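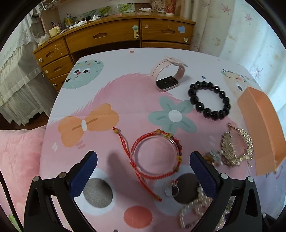
Sorting practice: bangle, beads, earrings and the rest on the cartoon cloth

Hand-held gripper keeps missing the clear bangle and chasing the cartoons

Posted by Violeta Garrido, November 9, 2023

Hi all, hoping someone has been down this road before me. I've been building a small arm at home to tidy jewellery into trays, and I'm teaching it from clips I record with a hand-held gripper (two black fingers with navy pads, camera looking down between them). I started in August and I've got 100 clips so far, all done in the bedroom on a little table with a pink and white cartoon tablecloth.

The big stuff is going nicely. It finds the black bead bracelet nearly every time, and the pink watch is no bother at all because its strap loops upright. The trouble is the clear bangle. I tend to leave it with the red string bracelet, and the arm either grabs the string or shuts on thin air. The other problem is that it loves the tablecloth! There's a sage green flower on it and a few plain circles, and out of the last 30 tries it went for something printed 23 times. I was nearly in tears with laughing and then nearly in tears properly.

Do I change the cloth, change the pads, or just record loads more? I'd like to keep the cloth if I can, as the table lives there and I want it to work in a real room with real clutter. Also, the earrings. They're the long fringe sort with hooks and I'm frightened of bending them.

Graham Goodall

Swap the cloth for a plain one. Sorted.

Younes Radwan

I'd keep the cloth, but I wouldn't record only on that. My own sorter (it does buttons and washers, I call it Tasarow, don't ask) had the same craze for a printed tea towel. What cured it was moving the cloth between clips. Turn it round, slide it along a bit, use the plain side if it has one, then go back to the pattern. If the flower is always in the same place and you always finish up near it, the thing learns the place and couldn't care less about the bangle.

Clear stuff is hard whatever you do. You've got light coming through those sheer curtains, and in your picture the rim of the bangle does catch it, so you have something to work with. Try a lamp low down on one side so the rim shows up more. And for now, put the bangle on its own! Get 30 good clips of it alone, then bring the string bracelet back in. Mine went from hopeless to fairly decent doing it that way round, though it took me two weekends and I had to redo a batch where I'd left my sleeve in the way.

One more thing, watch your shadow. Yours falls on the cloth right between the fingers, where the small silver loop is nearly in the gap. Small shiny things in a grey patch are a pain. I tip my wrist a little so the shadow lands behind.

Beverley Mottram

Agree with Younes about moving the cloth. On the earrings, go for the hook end and close slowly, and practise with a cheap pair first. I bent a nice one of my mum's and I still hear about it. Pearls are worse in my opinion, a loose coil just slithers off. I lift mine from the middle of the pile and accept that some of it will dangle.

What are your pads made of, by the way? I can see they've got a texture but not what they are. I went softer on mine and it helped with anything round.

Violeta Garrido

Thank you both (and Graham, I suppose, ha). I'll do the bangle alone tonight with the lamp and start turning the cloth. Beverley, the pads came with a kit from Traswood and the bag didn't say what they were, so I'll have to ask them. Will post again once I've done the new 30.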